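# pirnton-textiles

Working notes + CSV for the Pirnton household cloth survey. Read this before opening the sheets, saves me answering the same emails.

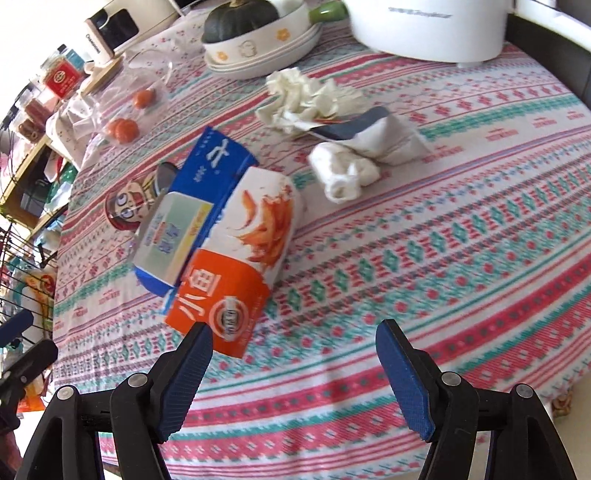 *Round table, patterned cloth: pink-red stripes, teal diamonds, small red figures on white.*

## What it is

A list of printed and woven household cloths (table cloths mostly, some curtains, a few bedspreads) from homes in and near Pirnton. 247 records. One row per cloth, not per household. Started by Gunnel Hellström on paper cards, typed up later by me (Tuncay) and Sibel Soylu.

Cards are still the master. If card and CSV disagree, trust the card and tell me.

## Files

- `cloths.csv` - main table
- `motifs.csv` - motif terms, joined on `motif_id`
- `makers.csv` - mills and printers, very patchy
- `cards/` - scans, 2 per record (front, back)
- `old/` - leave alone

## Columns in cloths.csv

| column | notes |
|---|---|
| `cloth_id` | starts at 1000, gaps are normal |
| `type` | table, curtain, bed, other |
| `ground` | background color, one word |
| `layout` | banded, bordered, allover, centered |
| `motif_id` | up to 4, split by semicolon |
| `maker` | blank = unknown, NOT unmarked |
| `acquired` | decade as the owner told it |
| `story` | free text, owner's words |

`layout` was added late. Older rows done from the card scans by İlker Gökçe, who is stricter about "banded" than I am. Stripes with motif rows between them = banded. Stripes only at the hem = bordered.

## Known problems

- Color words are a mess. "Rose", "pink", "red-pink" all in there. Didn't merge them, owners used those words and Gunnel wanted them kept. Use `ground` if you need something clean.
- `acquired` is memory. People say "when we got married" and we did the math. Some of it is definately wrong.
- Diamonds vs lozenges: same thing, both in `motifs.csv`, will fix.
- Drira and Bhatt show up as makers but at least part of the Bhatt rows are the shop, not the printer. Check the card back for a stamp.
- Hulirard rows have no measurements. Tape measure got left on a bus.
- Turkish characters break if you open the CSV by double clicking in a spreadsheet. Import as UTF-8.

## Measuring

All in inches, laid flat, no ironing first. Round cloths: one diameter, straight across the middle. Fringe not included. If the cloth was on a table and the owner didn't want it moved, the size is blank and `story` says so.

## Using it

Fine for teaching, research, your own quilting, whatever. Credit "Pirnton cloth survey". Don't publish anything from `story` without asking, people talk about there families in it. Lorraine Waaka has the consent sheets and answers on those.

## To do

- [ ] merge diamond/lozenge
- [ ] rescan the blurry card backs
- [ ] second pass on bedspreads (Sibel)
- [x] drop phone numbers from `story`
- [ ] makers.csv, somebody please

Last proper update February. Small fixes go in without a note, sorry.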